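Dec 12, 2022

Monday evening, and I would like to write a small thread on how I keep tapes and glue on the work table. It is not a big subject, but I have thought on it since September, so it will be long. Please be patient with my English.

First the place. I rent a back room in Pelholm, in a house from 1886. The walls are painted grey-green and they have many marks. I have washed them two times with soap. The marks stayed, and now I leave them in peace.

In the room I make and repair paper and card things, mostly boxes for small objects. For this I need tape of several kinds, card in pieces, hot glue, and a flat place for the hands. The flat place is always the first to disappear.

When I lived in Braltitz I had a drawer for the tapes. A drawer is a bad home for tape. The rolls stand on their edges, collect dust and hairs on the sides, and after one winter you pull off a strip that has a grey border and does not stick on the border.

After this I tried a hook on the wall, with all rolls hanging together. It is a nice idea until you want the one which is nearest to the wall. You take off four to get one, and then you are lazy and put them back in the wrong order.

So now it is a dish rack. A normal black one for the kitchen, with metal rods across the bottom. I bought it at Tamayo, the household shop near the station in Osterstead, and it was meant for plates. The plates still dry on a towel, I am sorry for them. The rack is on the work table against the wall, and the double-sided tape lies directly on the rods.
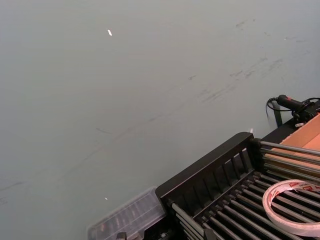
How do you remove old tape glue from metal rods without scratching them? Put a little cooking oil on a soft cloth, hold it on the glue for some minutes, rub along the rod, then wash with warm water and washing-up liquid and dry it well.

Some words on why the rods are good. Dust falls through them and I can wipe it from the table once in the week. In a basket with a closed bottom the dust stays, and also the small cut ends of paper, and then everything sits in a soup of rubbish.

The bars at the sides are good too. I can see from my chair which tape is inside, I do not need to stand up and look from above. With my last box I was always standing up.

What I do not do any more is to fill the rack completely. At first I put everything in it: scissors, rulers, string, a cup with pens. It looked very organised for one evening. Then I needed the ruler, lifted it, and the half of the rack came with it.

My rule now is that the rack is for what I use with this job, and the rest has to be in a closed container or on the shelf. If I work with double-sided tape this week, then the double-sided tape has the good place.
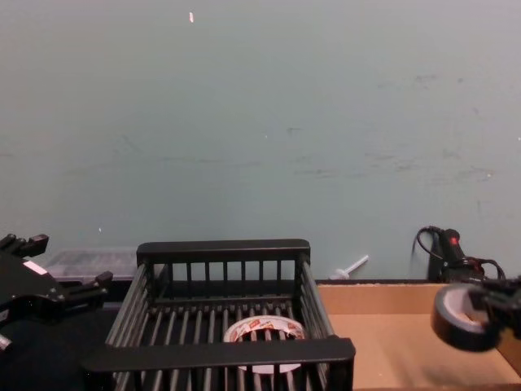 I also learned to lay the roll flat. Standing, it rolls to the lowest corner (my table is not level, the floor is old, you remember the year of the house) and one time it went over the edge and under the radiator, where I could not reach with my arm. I got it out with a coat hanger. It was full of fluff and I had to throw away the first turns.

About the beginning of the tape. Many people fold the end under to make a small ear. This is good for clear tape. For double-sided tape with a backing paper I do it differently: I cut the end straight and press it down with the thumbnail. An ear on this kind of tape makes the paper come loose and then you have a curl which catches everything.

And the curls. When I peel the backing I get long strips of it, and they go everywhere, on the sleeve, over the rack, on the cat. I had a paper bag for them at the side of the table, but I always forgot to look down. Now I just collect them by hand before tea. It takes less than a minute.

For the heavy tape I have another solution. Grey duct tape does not like to be near the others, it is bigger and it presses them. It lives in a low cardboard box with no lid, next to the rack. I like this box because I can move it with one hand to where I am working, and the tape goes with it.

The hot glue gun stays on the other side of that box, leaned to the wall. I put the cord in a loose coil. Never wrap it tightly round the gun, I broke one in this way, the cord cracked inside near the handle and I smelled it before I understood it.

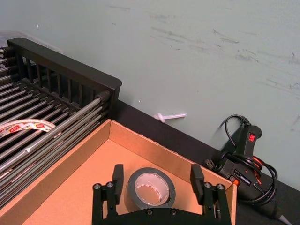 The low box should be of strong brown cardboard. I tried a shoe box and the corners opened after a month. A tray from the bottom of a delivery is better, the shops give them for nothing if you ask at a quiet hour.

If the walls of the box are too high, cut them. I cut mine at the height of my hand lying on its side. Higher than this, you are fishing for things.

Some people wrote me in autumn that a real tape dispenser would be more clever. Perhaps, but a heavy one for 2 rolls takes the same place on the table as my rack takes, and I paid 255 for everything in this room together, with the chair, and I would like to stay proud of that number.

I also do not buy many rolls in advance any more. In Osterstead they had an offer for a carton of up to 100 rolls and I stood before it for a long time. But tape gets old. The glue goes hard or it goes wet at the sides, and then you have a carton of rings.

Still to solve: the loose pieces of card. I keep the good offcuts because they are useful for corners and for testing the glue, but they are all different shapes and they lie on top of whatever is there. If you have a way for this which does not need a new piece of furniture, please write it under here.

Next time I will write on scissors, and how to clean the glue from the blades. I have to do mine first.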